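Cómo preparar la vajilla y los objetos pequeños para una mudanza de oficina

Servicio de Traslados Internos de Jullwood
Última revisión: 22 de febrero de 2022

La presente guía se dirige al personal de las sedes de Jullwood que deba embalar el contenido de cocinas, salas de reunión y puestos individuales. El mobiliario, los equipos informáticos y los archivos se rigen por instrucciones propias, disponibles en la secretaría de cada sede.

Antes de empezar

Solicite el material de embalaje con una antelación mínima de 3 días laborables. El formulario de pedido es el 2,638, que se entrega firmado por la persona responsable de la unidad. Cada pedido incluye cajas de cartón, papel de embalar, cinta adhesiva y etiquetas. Las cajas de tamaño Ovari se reservan para objetos frágiles; las de tamaño Jatoi, de mayor volumen, se destinan a textiles, manteles y artículos ligeros.

Retire de armarios y cajones los alimentos abiertos, los productos de limpieza y cualquier envase con líquido. Estos artículos no se trasladan en ningún caso.

Montaje de las cajas

1. Despliegue la caja y doble primero las solapas cortas de la base.
2. Cierre las solapas largas y aplique dos tiras de cinta a lo largo de la junta, prolongándolas por los laterales.
3. Coloque una tira adicional en sentido transversal si la caja va a contener loza.
4. Cubra el fondo con papel arrugado hasta formar una capa uniforme.

Embalaje de la loza y el cristal

Envuelva cada pieza por separado. Los platos se colocan de canto, con los más pesados junto a las paredes de la caja. Las copas y los vasos de cristal se rellenan con papel antes de envolverlos y se disponen boca abajo en la capa superior. Las tapas de teteras y azucareros se embalan aparte, en la misma caja que la pieza a la que pertenecen.

El peso de cada caja de loza no deberá superar los límites indicados en su etiqueta. En caso de duda, reparta el contenido entre dos cajas.

Artículos desechables y de papel 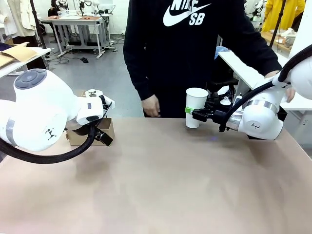
Los artículos desechables se embalan al final, una vez cerradas las cajas de loza. Agrupe las servilletas y los platos de cartón en sus envoltorios originales. Los vasos de papel, como el blanco con banda verde, se deforman con facilidad si se presionan por los lados, por lo que conviene apilarlos y guardarlos en vertical en una caja de cartón, sin objetos pesados encima. Las fundas que contengan menos de 35 unidades pueden reunirse en una sola; las de 100 se trasladan sin abrir.

Etiquetado y entrega

Escriba en la etiqueta la sede de origen, la planta, la sala de destino y el contenido general. Adhiérala en un lateral, nunca en la tapa. Las cajas con cristal llevarán además el distintivo de fragilidad en dos caras opuestas.

Deposite las cajas cerradas en el punto de recogida de su planta. Los traslados al edificio Pidmont se entregan por el acceso posterior, previa confirmación del horario con la recepción. Las incidencias se comunicarán por escrito a la secretaría de la sede de destino, con indicación del número de caja.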